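Olport Stadia 25 Worktop Panel

Ref. 1851
Solid-core panel for kitchen, staff room and utility worktops

The Stadia 25 is a flat worktop panel, 25 mm thick, supplied in lengths up to 300 cm. It is made for rooms where small appliances stand in one place for years and the surface gets wiped down every day. Both faces are finished, so a panel can be turned over when the upper side shows wear.

Edges are square as standard. A rounded front edge can be ordered, but only on full lengths. Cut-outs for sinks and cable outlets are made at the works from a dimensioned drawing; panels with cut-outs cannot be returned.

Fixing is from beneath, with the seven-point bracket set (sold separately). Leave 7 mm between the rear edge and the wall, and more where a curtain or blind hangs behind the panel. Do not use silicone as the only fixing.
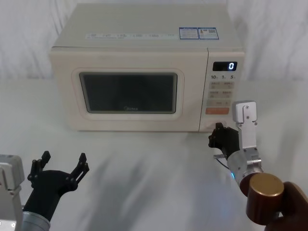 Countertop microwave on a smooth, pale grey-green surface.

Appliances with rubber feet may leave marks on the lighter colours. These come off with warm water and a mild soap -- scouring powder will dull the finish and is not covered by the guarantee. Check the appliance maker's instructions for the free space needed at the sides and top.

Load: 300 kg per full length, evenly spread, brackets fitted at all points.
Joints: butt joint with Miranda connecting strip, or mitred to order.
Storage: flat, indoors, in the original wrapping.

The Cuvari upstand is available in the same colours and is cut to match the panel length. Orders placed before the July price list are supplied at the old rate.

Technical questions: Rodrigo Sepúlveda
Orders and samples: Gonzalo Mateos

Data sheet revised Oct 13, 2023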